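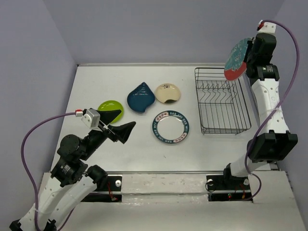
Figure 3. Work area, seen from the fixed camera.

3.2 Feeder placement and seed uptake

We asked the households in Gonent to hang their feeders wherever they would normally like to see birds, and only afterward did we write down the height, the nearest cover and the kind of seed on offer. Of the 124 gardens that signed up, 117 kept their records going through to the end of February, and we remain very grateful for their patience on cold mornings. Feeders within easy reach of a hedge were emptied sooner than those out on open lawn – much as Antoniadis found in the Clurnetti orchards – although the gap narrowed once the snow came. Sunflower hearts went first nearly everywhere. Mixed seed lasted longer, and a good deal of the wheat in it ended up on the ground, where doves seemed quite happy to have it. We come back to spilled seed in Section 4.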